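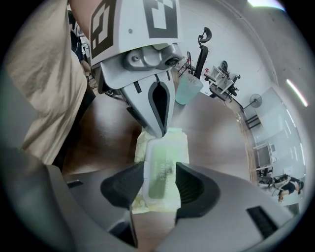

Siv Viklund wanted to know if she could skip the leveling part, as her basement floor looked flat enough to her and she'd rather get straight to the hose. Please don't, Siv! I skipped it too, the first time, and my bucket shut-off tripped every night until I got the level out. So leveling stays in as its own section, and it comes first.

## 3. Setting up the Gemerier 472

You should have already unpacked the dehumidifier and let it stand upright overnight (section 2). If it traveled on its side in the car, give it the full night even if it's muggy down there and you're itching to switch it on. I start mine on a Wednesday evening and plug it in at breakfast.

### 3.1 Placing and leveling

1. Pick a spot where the back is at least a foot from the wall. The air goes in at the back and out at the top on this model, so don't tuck it under a shelf.
2. Put a level on the lid, front to back, then side to side.
3. Turn the two front feet until the bubble sits in the middle. Clockwise raises the corner.
4. Lock both wheels at the rear with your toe. They click.
5. Slide the bucket out and back in. It should move freely and stop with a soft thump. If it scrapes, check the level again.

> **Note:** Old slab floors slope toward the floor drain. Mine drops enough that I ran out of foot and had to put a scrap of rubber mat under the left one. It has stayed put ever since.

### 3.2 Fitting the drain hose

You can run the 472 on the bucket alone, and for a small room that's fine. I was emptying mine twice a day in summer, so I went with the hose after a week.

1. Unplug the unit. Really do this one first.
2. Pull the round cap off the drain port, low on the back. It's stiff. A flat screwdriver helps, but go around the rim a little at a time or you'll chew it up.
3. Screw on the Clada adapter by hand. Two turns past snug is plenty, and a wrench will crack it (ask me how I know).
4. Push the hose over the barb until it covers all the ridges, then tighten the clamp.
5. Run the hose downhill the whole way to the drain. No humps, no loops – water won't climb, and it'll back up into the bucket if you ask it to.
6. Trim off what you don't need. I bought 25 feet and used less than half.

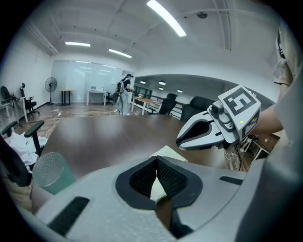

Once the hose is where you want it, pour a cup of water slowly into the tray behind the bucket and go look at the other end. You want a steady trickle. If nothing comes, the usual culprit is a kink right at the adapter, where the hose makes its first bend. A short elbow piece fixes that, and I like the Szabó one better than the one in the box because the collar is longer.

> **Caution:** Don't stretch the hose across a walkway. If you have no other route, tape it down flat or run it along the baseboard. The basement stairs are no place to trip.

### 3.3 First run

1. Plug straight into a wall outlet. No extension cord and no power strip.
2. Press **Power**. The fan starts right away and the compressor joins in a few minutes later with a clunk. That clunk is normal!
3. Press **Humidity** until the display reads 60. I know everyone wants to go lower, but start there for the first couple of days and let the walls and boxes catch up.
4. Set the fan to **High** and close the windows.
5. Leave it alone until the next day, then drop the setting by five if the room still smells musty.

The number on the display is what the unit senses at its own intake, so don't be surprised if it disagrees with the little gauge on your workbench. Mine are always a few points apart. I go by the gauge, as it's over where I keep the things I care about.

### 3.4 Resetting the filter light

The filter light counts running hours and comes on at 200, whether the filter is dirty or not. Slide the filter up and out, rinse it under the tap, shake it and let it dry all the way. Then hold **Filter** until the light goes off.

If you have a dog down there, check it sooner. I use a Barkix brush on the intake grille between rinses – it's meant for the dog, but the soft side gets into the slots nicely.

> **Note:** From February until the ground warms up, my basement is too cold for the 472 to do much, and frost can form on the coils. If you see **P1** on the display, it's defrosting. Leave it plugged in and wait. If P1 comes back several times in a day, switch the unit off until spring and empty the bucket before you store it (section 6).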